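The Short List for a Long Table

Plastic cups, a handful of cubes and a good wooden surface will keep a room busy longer than most things sold for the purpose.

By the middle of May the shared rooms in Stiltirstead fill up. The town rents them by the half day, with a table, a sink down the hall and whatever is in the cupboard. What is in the cupboard varies. Some rooms have boxed games with half the pieces gone. Others have paper, dried-out markers and a kettle. The rooms that get booked again tend to have less in them, and what they have is easy to find.

We spent part of the spring looking at what people put on these tables and what they left on the shelf. Cups and blocks came out ahead by a wide margin. They are cheap and they wipe clean. They can be a sorting job, a stacking game, a guessing game or a way to teach a small child the words "in" and "under." A set can go from the cupboard to the table in under a minute, and it goes back the same way.

The table matters more than people expect. A warm brown wood grain is easy on the eyes, and strong colors show up well against it. Red and blue are the easiest pair to work with, and they are easy to match when it comes time to buy more.

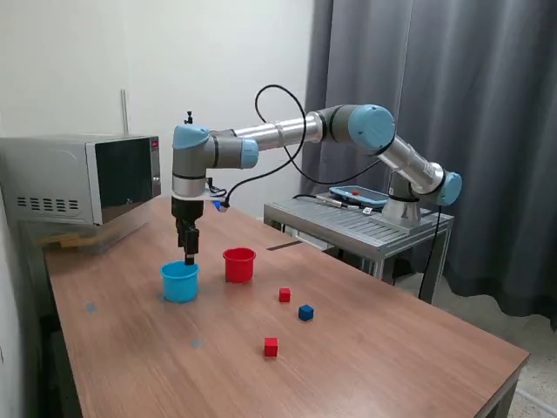 What to buy

Start with the cups. Plain plastic ones, wide enough for a hand to reach inside, are better than anything with a handle. A rolled rim is worth looking for. It gives fingers something to hold, and it keeps a cup from splitting when somebody steps on it. Two colors are plenty for most games, and one cup of each is enough to begin.

The cups sold under the Claeys name are a little heavier than the usual party kind and stay upright when bumped. Evon makes a lighter one that nests better. Both come in red and in a pale blue. If the cupboard is small, get the Evon. If the table gets bumped a lot, get the Claeys.

Cubes are simpler. Small is good, as long as everyone in the room is past the age of putting things in their mouths. For younger children, buy bigger ones. Trimex sells a tub of 83, which is far too many for one table but fair for a room that is used by several groups. Take out a few and leave the rest on the shelf. A short supply makes for a better game, and there is less to pick up off the floor.

Avoid cubes with letters printed on them unless letters are the point. Children stop sorting and start looking for their names.

What to do with it

The oldest use is still the best one. Put two cups on the table in different colors, set a few cubes in front of them and agree on a rule. Red goes in red, blue goes in blue. When that gets dull, switch the rule. Then move the cups farther apart, or turn one over so that the cube has to sit on top.

Older children like a version with a marked spot. Each cup has a place on the table, and it has to go back to that place after every turn. Any small mark will do. Blue circles on wood are easy enough to see even when they have faded.

Leave space around the cubes. They are hard to pick up when they are pushed together, and a cube with clear table on all sides can be taken from straight above.

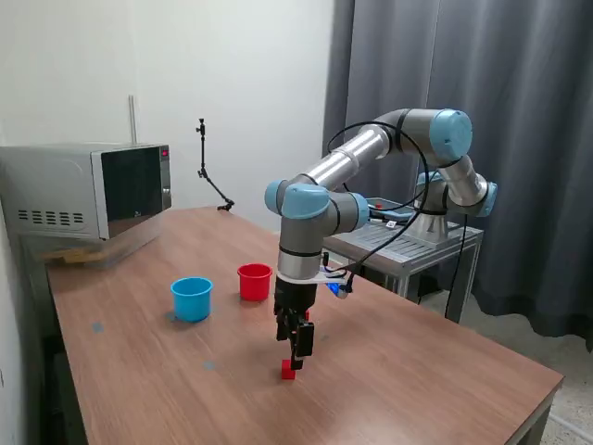
Red and light blue cups share the table with a small red cube and a microwave at the far left.

Sharing the table

Few of the Stiltirstead rooms have a separate counter, so the microwave often ends up on the table with everything else. The end of the table is the right place for it. Keep the door side clear and leave the vents uncovered. Cups and cubes belong well away from it, both for the sake of the door and because plastic cups sold for games are not always meant for heating.

A small riser under a microwave is useful. It leaves a gap for something flat, such as a board or a tray, and crumbs are easier to get at.

Cleaning takes a damp cloth and a dry one. Do the cups inside and out, roll the cubes in the cloth, and finish with the wood, going with the grain. Marks made on purpose can stay. Let the cups dry apart before nesting them, or they will stick together until the next booking.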